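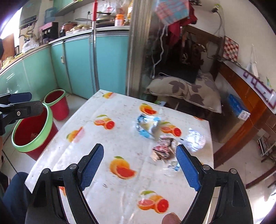
Coolant thread, as promised to the people who asked after my brake fluid posts. I run a two-bay shop and most of what comes in with a temperature problem in December could have been caught in the fall. 1/

Start with the reservoir. Engine cold, car on level ground, look at the side of the plastic tank. There's a MIN line and a MAX line. The level should sit between them. If you can't see it through the plastic, wipe the outside, then use a flashlight. 2/

Never open a radiator cap or a pressurized tank on a hot engine. The system is under pressure and the coolant can come out boiling. Wait until the upper hose is cool and soft when you squeeze it. On a big V8 that can take a couple of hours. 3/

If it's a little low, top it up with the right coolant, mixed 50/50 with distilled water. Write down the day and the mileage. Check again in two weeks. If it's dropped again you have a leak, and more coolant won't fix that. 4/

"Right coolant" means the one in your owner's manual. Color tells you very little. I've poured out green, orange, pink, yellow, blue and purple, and two brands can dye completely different chemistry the same shade. 5/

I keep a jug of Pramo on the shelf for older American trucks and Flarkusik for most of the Asian imports. Those are the ones my supplier carries. Anything that meets the spec in your manual will do the same job. 6/

Mixing types: a cup of the wrong one in an emergency won't ruin the engine by the time you get home. Leaving it in there for years is another matter. Some mixes lose their corrosion protection early, and some turn to sludge that plugs the heater core. 7/

Had one of those last month. Severino Carrasco's pickup, no heat on the driver's side, temperature gauge normal. Heater core was packed with brown gel. Three previous owners and I think each of them topped it up with whatever was on sale. 8/

We back-flushed it three times before it ran clear. Heat came back to most of the vents. I told him the core may still need replacing and he's going to drive it through the winter and see. Fair enough, it's a dash-out job on that truck. 9/

Testing. There are two things to test and people usually only do one. First is freeze protection. The cheap floating-ball tester is fine for a rough idea. A refractometer is better and costs less than a tank of gas. 10/

Second is the condition of the additives. Test strips do this. Dip, wait the time on the bottle, compare to the chart. Strips go bad if the lid is left off, so check the expiration on the bottle before you trust a reading. 11/

You can have coolant that's good to 30 below and has nothing left to protect the metal. It'll look clean too. That's how water pumps get eaten from the inside. 12/

Manuela Greco asked how often to change it. Go by the manual. Old-style green was every two years. Long-life types go a lot further, but the interval assumes the system was filled properly and has never been mixed. If you bought the car used and don't know, I'd change it once and start your own count. 13/

Drain and fill or a machine flush? On a car that's been looked after, a drain and fill is enough. You won't get everything out, since some stays in the block and the heater core. I save the machine for dirty systems and for switching types. 14/

I've got a Tranard exchange unit, 27 years old, and it still works. I replaced both hoses on it and the pressure gauge. Don't buy one for home use. 15/

Whatever you drain, catch it. Antifreeze with ethylene glycol is poisonous and dogs and cats will drink it off the floor. Sealed jug, label on it, take it to a shop or your county drop-off. Not down the storm drain. 16/

Refilling is where home jobs go wrong. Air gets trapped, the gauge swings, the heater blows cold at idle. Find out if your engine has a bleeder screw. Set the heater to full hot, fill slowly, and let it warm up while you watch the gauge. 17/

Once it's cooled all the way down, check the level again. It will usually have dropped. Top it up. Check it once more after a day of normal driving. 18/

Look at the cap while you're there. The rubber seal should be smooth and flexible. A weak cap lowers the boiling point of the whole system – I've seen people replace a thermostat and a radiator when the cap was the trouble. 19/

Hoses: squeeze them near the clamps with the engine cold. Mushy, crunchy or bulging means replace. White or colored crust around a clamp is dried coolant, so that joint has been seeping. 20/

Dilwyn Jenkins wanted to know about stop-leak. I'll use it on a car that's headed for the scrapyard and needs one more month. On anything you plan to keep, find the leak. A pressure tester will usually show it in ten minutes. 21/

Stop driving if the needle goes into the red. Pull over, shut it off, let it cool. A tow is cheap next to a head gasket. The last one I quoted came to 2000 and that was with the head still flat. 22/

That's the coolant stuff. Power steering fluid is next, and I'll get to Viola's question about the whine on cold mornings in that one. 23/23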